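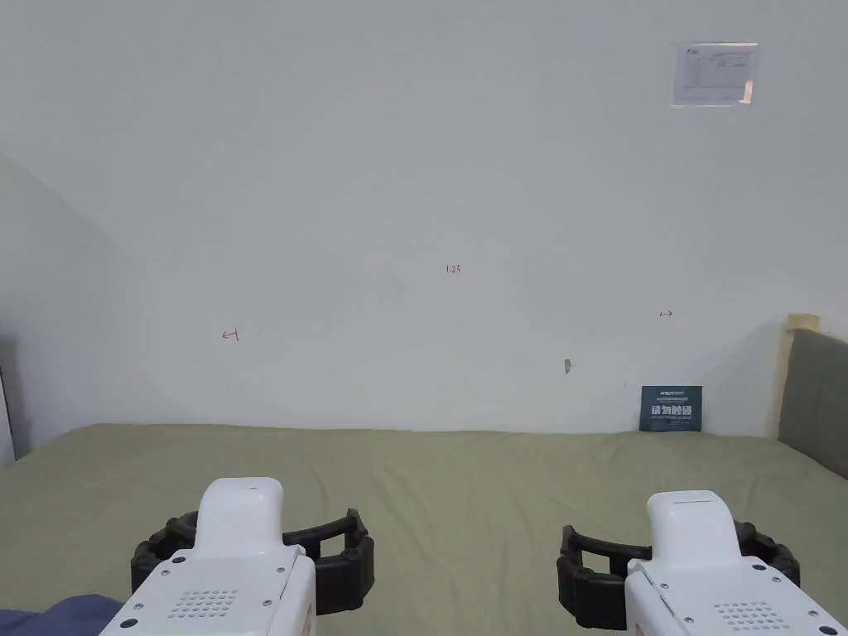 Gregor Purves put it to us that a box nobody opens is still a box somebody pays for, and the cancellation records from Laltden partly bear him out. Of the 2630 households that took its monthly grocery box, 700 let at least one delivery go by before they left. Most had given no sign of being unhappy, and few had written to the help desk.

### 4.2 Skipping and leaving

We treated a skip as any month in which the customer used the "not this time" button before the cut-off. Laltden allows this without a fee. Zusley, the second retailer in the study, charges a small sum after the second skip in a row, so its figures are kept apart in the tables.

Customers who skipped once mostly came back the following month. Those who skipped twice running were much more likely to cancel, and the size of the box made little difference. Price rises had a weaker effect than we expected, though the only one in the period came in May and was modest.

A follow-up survey drew roughly 200 replies. The commonest complaint was of having too much left over from the last box. Only 11 people named a rival service as their reason for going.

The Laltden records do not show whether two accounts belong to the same household, so some returning customers will have been counted as new. Section 5 repeats the analysis with matched addresses.

**Figure 3.** Bedroom wall and bed with a green sheet.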